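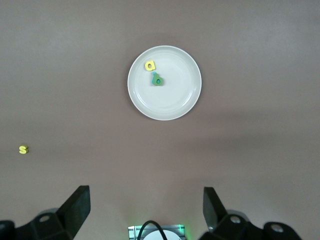 ## 6. Working rules for small-part pick and place

These rules apply to every Levari cell that runs the foam letter task. Read Section 5 (power and network) first. The station lead signs off on the checks before the first run of a shift.

### 6.1 Before the first run

1. Wipe the tabletop with a dry cloth. Do not use spray cleaner — it leaves a shine that upsets the wrist camera.
2. Put one plain, shallow plate on the table, well inside the arm's reach. Use a white or off-white plate without a pattern.
3. Open the gripper all the way and look at both fingers. Replace a finger pad if the slanted tip is chipped.
4. Check that the bolts on both finger brackets are seated. Tighten by hand with the short key, then a quarter turn.
5. Move the wrist through its full range at low speed. The cable loop at the wrist must not catch or pull tight.
6. Set the speed limit to 200 mm/s. The limit in the Nenel controller resets at every restart, so set it again each time.

**Caution:** Press the stop button before you reach into the work area, even to turn over one letter. Pausing the program does not remove power from the gripper.

### 6.2 Placing the letters

1. Lay the loose letters flat, with clear table between each letter and the plate.
2. Do not stack letters. On the plate they may sit close together, as the "a" and "b" do in the photo, but leave enough room for a finger on the side the arm will approach from.
3. Keep a single letter such as the yellow "s" in view of the wrist camera at the start position. If it is too far out to the side, move it in and restart the run.
4. Clear everything else off the table, including keys, tape and pens.

> **Note:** Foam letters are light and a draft will shift them. Close the door to the corridor during runs.

### 6.3 During a run

- One operator stays at the station with a hand free for the stop button.
- Nobody else crosses the floor line while the arm is powered.
- Do not correct a bad grasp by hand. Let the arm finish, or stop it.
- If a letter falls to the floor, leave it until the arm is stopped.

### 6.4 Recording a run

Enter the run number, the letters used and the result in the log. Count a letter as placed only when it rests fully inside the rim. A letter leaning on the rim is a miss.

If the gripper closes on nothing, the controller shows code 269. Stop the arm, check the letter position and start a new run. After three of these in a row, take the cell out of use and call Kha Kiều at extension 1808.

### 6.5 End of shift

1. Open the gripper and send the arm to its rest position.
2. Press the stop button and switch off the controller.
3. Return the letters to their tray and the plate to shelf 19.
4. Initial the log.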